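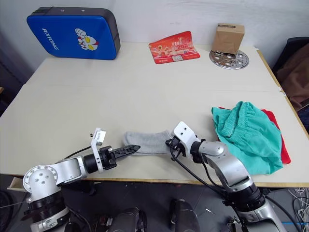

One gray sock, two arms, Friday afternoon.

So I've been folding socks for a living lately. Well, I've been watching a pair of robot arms work on it, and then typing numbers into a spreadsheet, and my mother has stopped asking when I'm going to get a normal job.

The project is called Draller and it's about handling small, floppy, annoying pieces of laundry. Shirts get all the attention in this field! There are lots of nice shirt-folding papers. Socks are smaller, they stretch, and when one lies flat on a pale table the toe and the cuff look a lot more alike to a camera than you'd think.

Our first policy was trained the obvious way. We drove the arms by hand, recorded everything, and had the network copy us. It would reach for the sock just fine, and then both grippers would go in at the same moment and shove it into a little accordion in the middle of the table. I have hours of that on my hard drive if anyone wants it.

Zakhar Lysenko, who I share a bench with at Cladbridge, thought our demos were the problem. When a person drives both arms, they move both hands kind of together, sloppily, and the network picks that up. His idea was almost embarrassingly simple: one arm holds the cuff end down first, and the other one waits with its fingers shut until the hold is good. Then it goes for the toe. We call it pin-and-wait. We re-recorded all the demos that way, which ate most of November and a lot of my patience.

The numbers, then (I know some of you only come for these). With the old demos we got a clean fold on nearly 6 percent of tries. With pin-and-wait it's 61 percent. Same network, same arms, same wrist camera, same training time. I ran it again because I didn't believe it, and then Zakhar ran it again because he didn't believe me.

What still goes wrong: ribbed cuffs, mostly. The fingers pinch one layer when they should get both, and then the sock opens up like a little mouth. Dark socks are better than light ones, and I have a theory about shadows but no proof yet – ask me in a month. We also haven't tried it with a second sock anywhere near the first one, so pairing is a whole other story.

Someone in the comments last time asked if we'd tried adding touch sensing. Not yet. There's a set of pads from Teltia sitting in my drawer, and I want to see how far plain cameras will take us before I start gluing things to fingers.

Next up is kids' socks, all seven pairs I could talk my sister into giving me. They're tiny and one of them has a frog on it.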